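Main page | Contents | Random article | Talk

Hurkden level crossing

The Hurkden level crossing is a railway crossing on the single-track line between Hurkden and Flirnberg. It carries a local road over the line and has two half-barriers, warning lights and a bell. The barriers come down 19 seconds before a train arrives. Passenger trains are limited to 16 coaches on this section.

In July a delivery van stalled on the crossing and was struck by a train from Flirnberg. The driver had already left the van. The train stopped 700 meters past the road, and no injuries were reported. 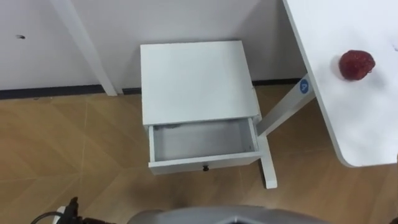
Kulsoom Kazmi argued in a written comment to the line's operator, Ardeleanu, that the warning time was too short for long vehicles and that the bell could not be heard with the windows closed. Ardeleanu replied that the timing met its own standard.

A longer warning time was later adopted at the Tovine crossing on the same line. The timing at Hurkden was left as it was.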